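Rules for two-arm peg boards: what do you all write down?

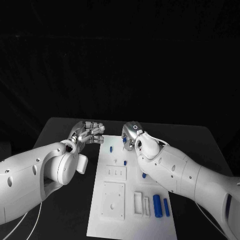
Page 4 of 18

benchrat_lo
OK so picking this back up from the last page. We're rewriting our bench rules for two-arm assembly and I'd love to steal from people who've already been through it. The board is the usual small stuff, blue pegs, a square plate with a hole in the middle, a slotted plate, a couple of frames. Right hand picks, left hand stays open near the corner until it's called for. My draft has a minimum gap between the two hands and I've been told it's too strict. Is it? Ours get within a few centimeters of each other over the board and it makes me twitchy every single time.

tinshear
Too strict, yeah. If you ban close work you've banned the whole reason for having two hands. We tried a fixed gap for a month and all we got was operators parking the idle arm way out of the way, then swinging it back in fast when they needed it. Guess when we bent a finger.

We limit speed by distance now. Closer hands, slower hands. That's the whole rule.

benchrat_lo
Hm, I like that. Do you enforce it in software or is it on the operator?

tinshear
Software. Operators forget, me included.

mossy_gearbox
Going to disagree a little. Speed scaling is great until your hand model is wrong, and on multi-finger hands it's usually wrong! The model we inherited on the Leveo bench treated the hand as a box, and curled fingers fit in the box fine but extended ones stuck right out of it. So "distance" meant distance between two boxes that didn't match anything. I'd keep a hard floor AND the scaling. Make the floor tiny if you want, but have one.

tinshear
Fair, but that's an argument for fixing the model.

mossy_gearbox
Sure, and while you're fixing it you need the floor :)

quietpallet
Can we talk about cables? Everybody writes two pages on hand clearance and one line on cables. Where I work the rule is that you run both arms through the full reach of the task, slowly, with a person on the stop, before the first recorded run of the shift. You're watching the slack at the wrist and under the forearm and nothing else. We've had one snag in 4,000 runs since that went in. Before that I couldn't tell you the rate, we didn't log it, which is its own problem.

benchrat_lo
Adding that. We do a reach check but only after somebody changes something.

quietpallet
Somebody always changed something.

dorado_fix
My two cents is on the board itself. Please put a layout sheet in the rules. Ours came from the Paredes group and it's one page: where each part starts, which way up, and what a failed pick looks like. The last bit matters the most to me. If a peg tips over, is that a fail, or do you let the arm try again? We had two shifts scoring it differently and had to throw out 586 runs. I was not in a good mood that week.

benchrat_lo
Ouch. What did you settle on?

dorado_fix
Tipped but still on the board, one retry. Off the board, it's a fail and you reset everything, including the parts that didn't move. People hate the full reset.

tinshear
I hate the full reset and I think it's wrong, sorry. Resetting parts that didn't move is just more chances to put them back wrong. Reset what moved, check the rest against the sheet.

dorado_fix
And who checks? The same tired person who wants to go to lunch. With a full reset at least you've touched everything.

mossy_gearbox
We're with tinshear on this one, but we check with a printed overlay so it takes no time. No overlay, I'd go full reset.

hallwaybot
Newer here, sorry if this is obvious. Does anyone have a rule about reaching in while one arm is still holding a part? At Ostberg we were told to never do it, then on my first day at the Bumau site I saw people do it constantly, with the arms paused.

quietpallet
Paused isn't stopped. Never reach in on a pause. Either the hand sets the part down first or you hit the stop and accept that it might drop the peg. It's a peg.

tinshear
Agree with all of that. Put it at the top of the page in big type.

benchrat_lo
Moving it to the top now. So far the draft has hands off unless stopped, distance-based speed with a small floor, reach check every shift, and a layout sheet. I left the reset thing blank because you two clearly aren't done.

dorado_fix
Full reset.

tinshear
Overlay!

hallwaybot
Could you post the draft when it's up? I'd like to bring it to my lead.

benchrat_lo
Yep, give me until after lunch. Still need to figure out how to word the floor so it covers extended fingers.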